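首页 > 专栏 > 机器人软件 > 随笔

搜索本站 请输入关键词 搜索

规划器别再替感知背锅了

1/29/19

先说个我自己的毛病。以前抓取一失败,我第一反应就是去翻规划器的参数,步长调小一点,采样次数加一点,碰撞余量再放宽一点,折腾一下午,成功率涨一丢丢,心里还挺美的。去年 July 我把手头攒的 112 次失败记录从头到尾看了一遍(看得眼睛都花了),越看越脸红:真正该怪规划器的没几次,大部分是它拿到的东西本来就不对。

所以这篇我想吵一架,观点很简单:我们这个圈子在规划算法上花的心思太多,在感知和规划中间那一层接口上花的心思太少。你去翻随便哪个团队的代码仓库,规划那边有论文、有测试、有漂亮的文档,感知那边也有,中间呢?一个结构体,里面塞个位姿,塞个类别名,完事。置信度?有时候有,有时候写死成 1.0。我自己就写过这样的代码,别笑。

我们现在用的中间件叫 Burnon,消息定义改过 4 版。第一版就是上面说的那种,感知给一个六维位姿,规划器老老实实照着走。桌上要是只有方盒子和杯子,这套东西跑得特别欢,演示的时候谁看了都点头。可是东西一怪就露馅了。比如一团乱草似的东西,你告诉我它的“位姿”是什么?它哪边算正面?你硬给它拟合一个包围盒,盒子里一大半是空气,夹爪闭合的宽度按盒子算,那就是在夹空气嘛!
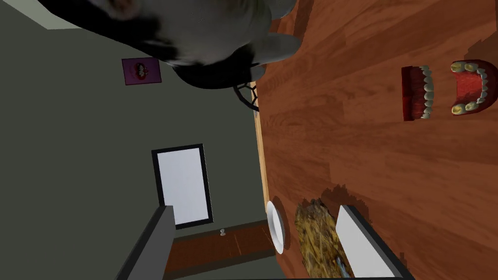
再说相机装在手腕上这件事。画面跟着手腕转,有时候整个世界都是横着的,人看着别扭,程序按理说不该在乎,坐标变换做对就行了。可我见过太多处理步骤偷偷假设“图像下方就是重力方向”,桌面分割是这样,数据增强也是这样,连可视化工具都是这样。我们有一个滤波节点就默认平面法向朝着图像上方,手腕一转九十度,它能把墙当成桌子,还特别自信。这个错藏了好久才被我翻出来,因为大家调试的时候都习惯把手腕摆正了再看(包括我)。

还有自遮挡。手指伸进视野里,挡住一块东西,这太正常了,每一帧都有。但很多接口里根本没有“我没看见”这个选项,只有“有”和“没有”。没看见就当没有,没有就当可以走,规划器就高高兴兴往里钻。我在这件事上是很固执的:空闲、占用、未知,三种状态必须分开传,一路传到规划器那头,谁都不许在中间给我合并。有同行嫌这样太保守,机械臂会变得缩手缩脚。那就让它换个角度再看一眼呗,多花 2 秒钟,又不是多大的事。

有人会说,那就上端到端,图像进去动作出来,中间没有接口,也就没有接口问题了。这话我听过好多遍,我承认有吸引力,尤其是半夜三点对着日志发呆的时候。可是我真不太信。端到端的模型出了错,你连该去问谁都不知道,只能再采一批数据,再训,再祈祷。我还是喜欢能拆开看的东西,哪怕拆开以后发现里面挺丑的。当然啦,要是哪天有人做出来一个我能查得动的端到端系统,我第一个改口。

仿真我倒是越来越离不开。以前我是瞧不上的那一派,觉得渲染得再好看,接触模型也是糊弄人。现在我的看法变了:仿真最值钱的地方是让你专门去折腾那层接口。我们在 Zillden 的做法是搭了 700 个桌面场景,故意把不搭界的东西摆在一起,日用的、软的、扎手的、形状古怪到叫不出名字的,一股脑全放上去。又因为是仿真,真值都在手里,感知说了什么、真实情况是什么、规划器听进去了什么,三份东西并排一摆,谁的锅一目了然。在真机上你想这么查,光标注就能把人标哭。

对了,随机摆放也有讲究。早先我们的场景生成脚本有个“合理性检查”,会把看着不像正常人家桌面的组合全部扔掉。我力主把它关了。家里的桌子什么时候讲过道理?我自己的书桌上现在就同时有螺丝刀、半个橙子和一只袜子。物体之间有没有常识上的联系,几何和接触才不管呢,你测的是接口,那就让它多吃点苦头。Wakulham 那边的团队跟我意见相反,他们坚持只测“真实分布”,我们为这个在邮件里来来回回吵了好久,到现在也没吵出结果。

工具这一块我也得抱怨几句。现在的回放工具大多是给规划的人写的,轨迹画得花里胡哨,可是你想看某一时刻感知到底输出了什么,得自己写脚本去抠。我后来干脆做了个很土的小界面,左边放原图,右边放规划器眼里的世界,拖一根时间轴,两边一起动。代码丑得没法见人,但组里用得最多的就是它!后来用 Reisinger 那套日志格式重写过一回,快了不少,界面还是一样丑。

要是你手上正好有个抓取项目,我就一个请求:下次失败了,先别碰规划器的参数。把那一刻它收到的消息原封不动打印出来,拿张纸,照着消息把桌面画一遍,再跟图像比。我第一次这么干的时候,画出来的桌子上飘着一个盒子,离桌面还有一截。规划器当时规规矩矩地去抓了那个飘着的盒子,动作还特别漂亮,我却为此调了它两个星期。

下一篇我打算写写未知空间的消息格式到底怎么定,字段我还在改,有想法的欢迎来信骂我。

最近文章
手眼标定,我重做了多少遍
碰撞检测的余量该由谁来定
Burnon 消息定义升级笔记
为什么我又开始写单元测试了
时间戳对不齐的那些夜晚
读者来信:端到端到底香不香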